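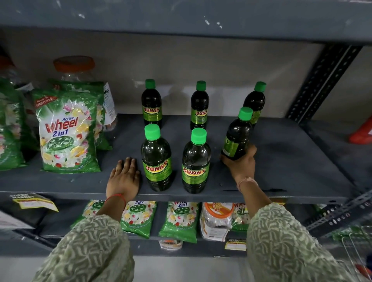

Nundach resets household aisles at Broduva store

Household goods retailer Nundach has finished resetting the cleaning and laundry aisles at its Broduva store under a new shelf layout. The work covered 142 bays and was carried out in December over two weeks, mostly before opening. The store at Wasitz will be reset next.

The new layout changes how bottled liquids are placed. Bottles of the same product now stand on the shelf in short rows, one behind another, with labels turned to the aisle. Under the old layout a single product could be spread along the whole front edge of a shelf, with other items pushed in behind it. Staff filling the shelf had to move the front line to find out what was at the back.

"The old plan was drawn for cartons," said Wenjie Su, who led the reset for Nundach. "A carton has a flat face and you can push it against the next one. A bottle with a wraparound label has to be turned by hand, and if there is no room to turn it, it stays the way it came out of the case."

Bottles go on the middle shelf wherever the height allows. Packets of detergent are placed next to them on the same level, on the left as the customer faces the bay. Heavy refill containers have been moved to the bottom shelf, and light goods such as sponges and cloths to the top. Glass has been taken out of these bays altogether and now sits at the end of the aisle.

The store has kept its slotted metal shelving. The uprights are perforated along their length, so a shelf can be raised or lowered by moving its brackets to another pair of slots. For most bays the crew lifted the shelf above the bottles by one or two slots to leave space for a hand between the caps and the board. Bays with pump dispensers needed more. Boards with bent front edges were replaced from stock held in the back room. Boards with chipped paint were wiped down and left in service.

Each bay was handled the same way. The goods were taken down to a cart in order, the board was cleaned and checked for level, and the brackets were moved if the plan called for it. The back row was then filled first and the front row after it. The last step was to straighten the bottles from the front, one hand steadying the shelf edge and the other turning each bottle until the brand name faced out. Price labels were put on only after the row had been checked against the printed plan.

A typical bay took 40 minutes. Bays where the brackets had seized took longer, and several were left until the end of the job so that they could be done together. The crew worked from the back wall toward the registers, and the aisle stayed closed to customers until the carts had been cleared.

Barrett Pettigrew, who manages the Broduva store, said the main gain so far has been in daily filling. "With short rows you can read the gaps from the end of the aisle," he said. "The evening crew writes the fill list from that and the morning crew pulls the cases. Before, they pulled cases, found there was no space, and took them back."

Pettigrew said the layout has also raised some problems. Tall bottles with narrow bases tip when a customer pulls one from the back row, and the store is testing a low front lip on the bays where this has happened most. Dark liquids in clear bottles are also hard to tell apart when the label is turned away, so staff have been asked to check the label on every bottle instead of going by color or by cap. Products that share a cap color have been separated by at least one other item where the plan leaves room.

Stock rotation follows the usual rule. Older bottles are brought to the front and new ones go behind. Su said the shorter rows make this easier to follow, although it still depends on staff clearing the front row before filling. The printed plan now carries a line to that effect at the top of each page.

The plan itself was drawn up by Su with staff from the Ichikawa Street branch, where a smaller version was tried on one side of a single aisle. That trial led to a change in shelf order. Fabric softener had first been placed above the detergent, but customers of average height could not reach the second row, and it was brought down one level. The top shelf at Broduva now carries nothing heavier than a pack of cloths.

Work at Wasitz will follow the same sequence, with some changes. The aisles there are narrower and two carts cannot pass, so the crew will unload each bay onto folding tables at the aisle end. The shelving is an older type with fixed spacing on its lower levels, and Su said the bottom shelf will probably stay where it is.

Customers at Broduva will find aisle maps at the entrance and at the service desk until the new layout has settled. Items that have moved to a different aisle are marked on the map in bold. Questions about products that can no longer be found should go to the service desk, where staff hold a list of discontinued lines.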